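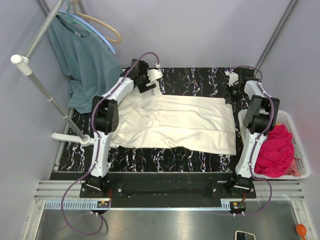 Frequently Asked Questions

I get a lot of mail about the reviews on this site, and a good chunk of it asks the same things, so I've put my answers in one place. If yours isn't covered, write to me. I read everything, even the angry ones about musicals.

Who writes these reviews?

Mostly me, Eluned Beddoe. I started the site because I was boring my family with my opinions on old comedies and they asked me to take it elsewhere. Njoroge Kirui covers documentaries and anything with subtitles I'm too slow to keep up with, and Hazem Zerouali does the horror pages. I won't watch horror after dark, and that's pretty much the only time I have free.

If a review has no name at the bottom, it's mine.

Why don't you use stars?

I did for the first two years! I gave everything three. Then a reader wrote to point out that I'd given three stars to a movie I called "a joy from start to finish" and three stars to one I'd walked out of, and I couldn't think of a good defense. Now I just write what I thought. If you need the short version, read the last paragraph of any review, where I say whether I'd watch it again.

You reviewed a movie you walked out of?

Once. I said so in the first line, and I only wrote about the part I saw. I've stayed to the end of everything since, including a four-hour western that had 2 intermissions and needed more.

Do you review new releases?

Sometimes, if one comes to the Parri and I can get a seat on the aisle. The Parri is my local theater, and it shows new stuff for a week or so and then goes back to older prints, which suits me fine. Most of what you'll find here is older: screwball, heist pictures, courtroom dramas, that whole run of gloomy comedies where everybody works in an office and hates it. I'm very fond of those.

If you want opening-weekend opinions you'll do better elsewhere. I usually need to sleep on a movie, and sometimes I need to sleep on it for a month.

Do you get paid, or get free tickets?

No and hardly ever. Fikside, a little distributor that puts out restored comedies on disc, sends me review copies now and then. When I've reviewed one of those I say so at the top. They've never asked me to be nice, and after what I wrote about their box set in February I'm surprised they still have my address.

I disagree with your review of my favorite movie. Can you change it?

I can't, sorry, but I'd love to hear why you like it. I've come around on plenty of things. Radu Ene wrote me such a good letter about a submarine thriller I'd been rude about that I watched it a second time, and he was right about the cook. (The cook is the best character in it and I'd barely mentioned him.) I left the old review up and added a new one underneath, and that's what I do whenever I change my mind. You can read both and laugh at me.

Do you give away endings?

I try hard not to. If I have to talk about the last act, there's a line that says SPOILERS in capitals, and everything after it is fair game. For anything more than 6 decades old I'm looser about it, and I know that annoys some of you. I've gotten several letters about the murder mystery on the train. I've put the warning on that one now.

Plot points in the opening half hour I don't treat as spoilers. I have to be able to tell you what the thing is about!

How do you pick what to review?

Badly. I watch whatever I'm in the mood for, then whatever somebody in it made next, and before I know it I've spent a whole winter on one character actor. There's a list on my fridge of movies readers have suggested. I do get to it, but slowly, and things fall off when the magnet slips.

Hazem is much better organized. He goes by year.

Can I suggest a movie?

Please do. Send me the title, the year if you know it, and a sentence on why. The sentence matters more than you'd think — "it's weird" has gotten more movies onto my fridge than any plot summary. Tell me where you saw it too, if it's a hard one to find.

Where can I watch the movies you write about?

I put the place I watched it at the bottom of each review. A lot of them are on Vudow, whose classics shelf is bigger than it looks once you get past the front page. Otherwise I'd try your library. Mine has a whole wall of discs, and the interlibrary desk has found me things I'd given up on. I can't lend out my own copies, and please don't ask me for files.

Can I write for the site?

Maybe! Send one finished review, up to 900 words, of a movie I haven't covered. Pick something you have mixed feelings about. Raves and pans are fun to write, but I learn more about a person from how they handle a movie that half works. I answer everyone, though it can take me a while.

Can I quote you?

Sure, as long as you quote the whole sentence and link back. I once said a movie was "brilliant for exactly one scene" and saw the first word turn up by itself on a flyer.

Why did the comments disappear?

They got swamped with junk, and I was spending more evenings deleting than watching. The letters page has replaced them. I post a fresh batch whenever I have enough good ones, with first names only unless you tell me otherwise.

Are you the same Eluned who does the movie quiz?

No, that's Eluned Jenkins. We've met, we get along, and we get each other's mail all the time. If you want the quiz answers, she's the one to ask. She also likes musicals.

Last updated Nov 18, 2022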